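Chapter 7
Power and Cables at the Desk

In this chapter you will learn:
how power reaches a shared desk from the supply in the building
the parts used to carry and hold cables, and their usual names
how to survey a desk and record what is plugged in
how to plan a cable route before any furniture is moved

Key terms: adapter, bracket, cable tray, extension lead, grommet, power hub, slack

7.1 Introduction

Office furniture was once chosen for its size, its height and the number of drawers it offered. The desk of the present day must also carry electricity. A single worker may need a screen, a lamp, a telephone charger and a portable computer, and each of these brings at least one cable with it. The furnishing of a room and the supply of power to it can no longer be treated as separate tasks, and the person who plans one must understand the other.

Earlier chapters dealt with floor space, seating and light. The present chapter is concerned with the desk top, its edges and the space beneath it. It does not cover fixed wiring, which must be left to a qualified electrician. Students should read it together with the safety notes in Chapter 2.

7.2 The Stelmont office

Much of the chapter draws on a single case. The Stelmont office of Dromwood, a supplier of school and office furniture, was refitted over one winter, and 60 desks were replaced. The plan drawn up in January showed where each desk would stand but gave no route for its cables. When the desks were in place, staff found that many leads were too short to reach the floor sockets, while others hung in loops where feet and chair wheels could catch them.

The office then carried out a full survey. Every plug, lead and adapter was listed by desk, and the survey sheets recorded 2785 separate items. A number of these served equipment that had already been taken away. The sheets are used again in the exercises for Section 7.6.

7.3 The parts of a desk supply

A power hub is a block with several outlets, fed by one lead. It may be fixed beneath the desk or rest on top of it. An adapter changes the mains supply to the lower voltage needed by a piece of equipment, and is often the heaviest part of the lead to which it belongs. A grommet is a ring that lines a hole in the desk top, so that cables may pass through without rubbing against a raw edge. A bracket holds a tray, a hub or a group of cables to the frame.
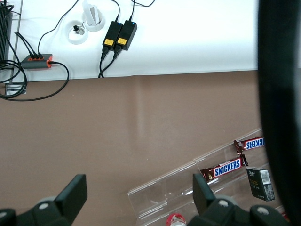 Cables that run over the front edge of a desk are open to knocks and pulls, and the weight of a hanging cable is carried by its plug. Where a grommet is provided, it should be used for as many leads as it will take without force. Adapters should have air on all sides and should not be stacked or covered with paper.

Slack is the spare length left in a cable after it has been run. In the Stelmont refit, 300 millimetres of slack was allowed at each fixed desk. Desks that rise and fall need more, and the method of working out the amount is given in Section 7.5.

Before reading further, students should choose a desk in regular use and draw it from above, marking each cable from the equipment to the socket. The drawing should be kept, as it will be needed for the survey in Section 7.4.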